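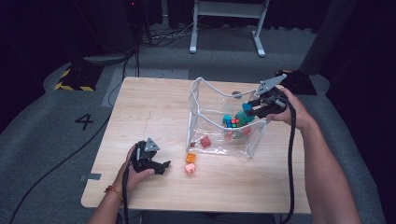
Clear bin with the cube and the teal blocks, red cube down in the front corner.

September 2021. Table and bin, long session

Finally got the new tabletop and the wire-rimmed bin together, and I'm so pleased with the pair of them! The question for the Grastton lending box was whether a clear bin makes putting away any easier than the old gray tubs did, and my feeling after one long session is yes, by a lot. With the gray tubs you had to lean over and look down in. Now you can tell from your chair that there's a cube in there and something pinkish under it.

Notes on the bin while I remember:

The sides are soft, so the white wire does all the work of keeping the mouth open. It wants to lean a little. I pushed the wire back into its corners twice and after that it behaved. The shape is wider at one end than I'd like, and small pieces go and hide along the front wall. The tiny brown piece did exactly this. Easy to see through the plastic, a pain to get at with big fingers. Tipping the whole thing out onto the table is faster (and more fun, and louder).

Noise is the one real complaint. Hard blocks on a hard top carry right down the hall. The carpet helps with anything that gets dropped on the floor, but it does nothing for the table. Try a thin felt sheet in the bottom of the bin next time. There should be an offcut in the Semeck drawer, under the sandpaper.

Now the tabletop. I know this is supposed to be a page about tidying toys, but I have to put down how good this wood looks. I picked it out of the stack at Stinddale in February without really seeing it, it was under a tarp and I was cold, and now that it's in the room I keep stopping to look at the grain. Nearly straight and fine in one corner, then it opens into big sweeping curves through the middle. There's even a pointed arch in it, like a little church window lying on its side.

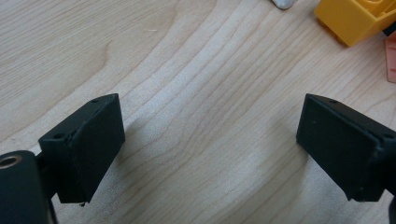
Grain, with the arch at upper left. Small pale mark near there, scratch or sliver, check it.

About that mark: I ran a fingernail over it and couldn't decide. If it's a sliver it needs to come out before kids have their hands on this. If it's a scratch, leave it, there'll be 100 more by the end of the year and that's fine. A table for toys should look like one.

Pale wood turns out to be a great background for sorting, too. The bright pieces jump out at you. On the old brown bench the darker ones sank right in and we were always finding one after the lid was on.

Next, the studded bricks from the Karunaratne set. I put pink, yellow and blue out in a tight little bunch close to the bin, to see if starting near the rim makes people put things away one by one or sweep the lot in by the armful. 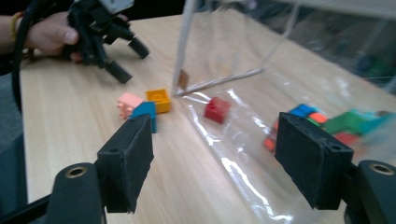
My bet is the armful, every time, and I'm all for it. We've been printing "one piece at a time" on the lid card for 2 years and I have yet to meet a child who does it. Better to have a bin that can take a good shove. This one might, if it had a bit of weight in the bottom. The felt could do both jobs if I doubled it up, come to think of it.

Order I'd like to try for the next round:

Big blocks first, since they hold the bin down.
Cubes next.
Studded bricks after that, in a heap, any color.
Tiny pieces last, in a drawstring bag of their own. 3 inches deep is plenty.

Still to decide: the finish on the top. It has a soft sheen as it is and I love it, so my vote is to do very little. One thin coat of something clear and leave it a full 8 days before anything goes back on it. I asked for opinions.

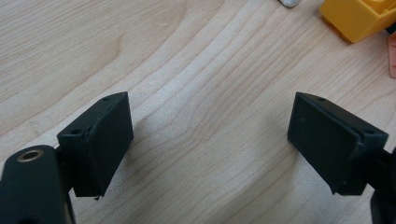

Stinddale wrote back that a clear coat is fine but we should try it on the underside first, because pale boards from that stack can go quite yellow, and did we want the matching offcut before it ends up as shelving?

Yes please to the offcut! It could make a lid for the bin, or a tray for the tiny pieces if it's too narrow. I'll test the coat on the back of that and leave the underside of the table alone for now. Need to measure the bin rim at both ends before I answer, and bring the good tape, the one in the Semeck drawer sticks.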